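Do canisters make you tidier?

August 16, 2021

I have now read more than 60 posts telling me that decanting will change my life. You buy the matching canisters, you tip in the flour and the sugar and the tea, you throw away the packets, and from then on you are apparently a calm person who bakes. I've been suspicious of this for years, mostly on the grounds that the people saying it tend to have a discount code for canisters.

Areti Giannakopoulos, who I used to share a flat with in Pernlow, is a believer. She did her whole kitchen in one weekend and sent me the receipt, which I think was meant to encourage me. I could have had the boiler serviced. She also admitted, when pressed, that she'd written the cooking time for the rice on a bit of tape and then lost the tape.

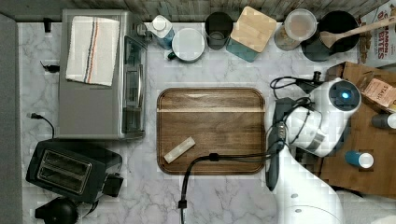
My main quarrel with decanting is that it doesn't get rid of anything. You still have the same amount of food, plus a set of containers to keep it in, plus whatever didn't fit. A row of canisters at the back of the counter looks very well, I'll give it that, and the teal one with the square bamboo lid is the sort of thing I'd pick up in a shop and carry around for a while before putting back. But then there's the cereal, still in its box with CINNAMON and BITES down the side in red, and a little STASH packet lying on a piece of flattened cardboard. There is always an overflow. The blogs crop it out.

Zlatko Grgić, next door, takes the opposite line and keeps everything in the bag it came in with a clothes peg on it. He has 2 drawers of pegs. I can't say his flour is any worse than Areti's, and he always knows when it goes off, the date being printed on the bag.

So I've settled on something duller. Tea and coffee get a canister, as I open them every day and the packets split. Flour stays in its bag. Cereal stays in its box — I've yet to meet a cereal jar that pours properly. The chopping board can live out on the worktop and the wooden spoon can stay wherever I last put it down.

Areti is coming in a fortnight and says she's bringing labels.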